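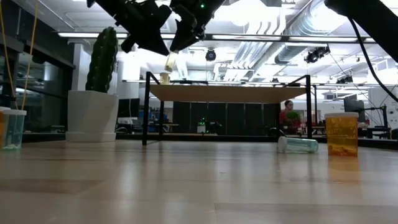 Linerdale support: Thanks for opening this. Before we look at the recorder, can you tell us whether the rejected episodes are failing at upload or after it? The two cases look the same in the summary tab. Please also send the task text exactly as it was entered, including any capital letters.

Ticket: Episodes rejected as "incomplete" after export
Product: Kiltis recorder
Opened: 22 September 2026
Priority: Normal
Status: Closed

Reply from Cluvier:
They fail after upload. All the files arrive and the sizes match what we have on disk. The checker then runs and marks the episode incomplete, with no line number and no channel name.

Task text as entered: "Put the bottles on the shelf"

The batch is 400 episodes. We are collecting by teleoperation, two arms, bottles of several sizes and colors, one raised shelf. The operator starts the episode, moves the bottles, and ends it with the pedal. The goal for the full set is 1000 accepted episodes by the middle of October, so we would like to know if we should stop or keep going while you look.

Things we tried before writing in:

Restarted the recorder. No change.
Exported again to a different drive. No change.
Exported a single episode by itself. Also rejected.
Recorded a new short episode with only one bottle moved. Accepted.

The last one is why we don't think it is the drive or the network.

Linerdale support: Keep recording for now, but don't delete anything locally. The raw files are good as far as we can tell. Can you check the gripper channel in one rejected episode and one accepted one? Open both in the viewer, turn off everything except gripper width, and compare the last few seconds.

Reply from Cluvier:
Done. In the accepted one the gripper channel runs to the end of the episode. In the rejected one it stops early and the arm joints carry on without it. The video streams also carry on to the end. We looked at more of them and it is always the gripper that stops, sometimes on the left arm and sometimes on the right.

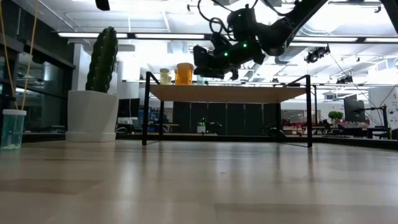
The gap is longer in the long episodes. In the short ones there is no gap at all, and those are the ones that pass. Episode 1845 is the clearest case if you want one to download. The operator had trouble with the grasp on that one and tried it over several times, so it ran well past our usual length.

We also checked the gripper itself. It opens and closes on command for as long as we like when nothing is being recorded, so the hardware side looks fine to us. Firmware on both grippers is the one that came with the Carbone kit and has not been changed.

Linerdale support: We downloaded 1845 and see the same thing. The gripper writer has its own buffer, separate from the joints. When that buffer fills, the writer stops and the recorder does not report it. Your gripper is set to log at the same rate as the joints, and the default buffer is sized for a much lower rate. In a short episode you never reach the limit.

Two changes to make:

1. Open the recorder settings, go to Channels, and set the gripper buffer to "match joints".
2. Under Checks, turn on "stop on dropped channel". It is off by default. With it on, the recorder ends the episode and shows a red bar when a channel goes quiet.

Restart the recorder after both. The buffer setting does not take effect until you do.

Reply from Cluvier:
Both set, recorder restarted. We ran 13 test episodes and made them long on purpose - slow moves, extra regrasps, both arms used in each. All of them were accepted and the gripper channel goes to the end in every one.
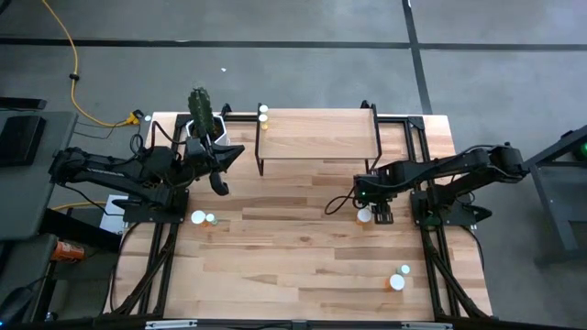 Two questions are left on our side. First, can the rejected episodes be repaired, or do they have to be recorded again? Second, the starting layout is written into the notes field of each episode, and the repeats need to go into the same layout groups as the ones they replace. We vary the layout between groups so the policy does not learn a single starting position, and we don't want to lose that balance.

Linerdale support: On the first, no. The gripper values were never written, and we advise against filling them in from video. A guessed closing time teaches the wrong thing at the moment that matters most in a pick. If the gap begins after the last release, you can trim the episode at the gap and submit it again. Use Trim to Shortest Channel in the export window. It works on a copy.

On the second, use the Replaces field when you record the repeat and enter the old episode number. The group and notes are copied over.

Reply from Cluvier:
Trimming worked for the episodes where the bottles were already placed and the operator was only backing the arms away. For the rest we are recording again with the Replaces field. One note for your docs: the field takes the number only. If you paste the full episode name it saves without an error and then links to nothing. We had to go back and fix the first few.

Linerdale support: Confirmed, and logged as a separate bug. The silent buffer stop has been logged too, and "stop on dropped channel" is planned to be on by default in the next Kiltis release. Closing this ticket. Reply here if a new episode is rejected and it will reopen.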